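Tazi teleop kit review: four months in, mostly happy

Last updated August 30, 2025
6 min read
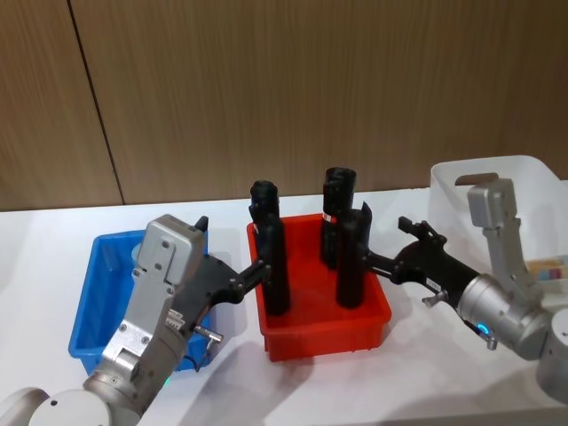 Bought the Tazi two-arm leader kit in April, finally getting around to writing it up. Short version: good hands, bad software, decent price if you already own the follower arms. Kit was $828 plus shipping. The cheaper one from Prusisus was out of stock and I got impatient.

What you get - two small leader arms you hold and move, a foot pedal, a USB hub, and a bag of screws with no labels. Follower arms not included. Read the listing twice, I almost didn't.

Setup. Took me an evening. Manual says an hour, no. The calibration step wants both arms folded flat and it will happily save a bad pose without telling you. If your left arm drifts, redo calibration before you touch anything else. I swapped a cable first. Wasn't the cable.

Feel is where the money went. Joints are smooth, light, hardly any slop in the wrist. Triggers have a spring that pushes back a little as you squeeze, not real force feedback, but enough that I stopped crushing stuff by day two. Lena Adamczyk tried it for ten minutes and was picking tubes out of a bin with both hands. Took me alot longer.

Main job for me is bin to bin. Black tubes standing up in a red tub, one gripper coming in from each side. Sounds easy. It's tight in there, the rim gets in the way of your fingers and if you come in too low you nudge the neighbor. With the Tazi I can hold one arm still while the other one goes in, which I could never do on the gamepad. Gamepad was misery.

Recorded 200 demos over two weekends, kept 169. Most of the tossed ones were me sneezing, rushing, or hitting the pedal too late. Pedal has no click! You press and hope. I taped a bottle cap on it, works great.

Now the software. Ugh. Recorder crashes if the disk gets close to full and you lose the whole take. File names reset when you restart the app so it'll write over yesterdays stuff unless you change the folder. Emailed support, got a reply from Hazem Hamdy the next day, nice guy, said a fix is coming. Still waiting. Playback is fine. The trim tool is actualy good, drag both ends and save.

Hands-by-hand mode (you push the follower arms around directly) is in there too. Used it twice. Fine for showing one pose, tiring for anything longer, and your own arms end up in the camera view the whole time. Stick with the leaders.

Comfort - an hour is ok, two and my shoulders complain. Put the leaders lower than you think. Mine are on a shelf below table height now and it's way better.

Good: wrist feel, triggers, trim tool, fast support replies
Bad: pedal, file naming, calibration that lies to you

Would I buy again? Yeah. At $1,000 no.

4 out of 5. Will bump it if the recorder gets fixed.

14 comments
37 shares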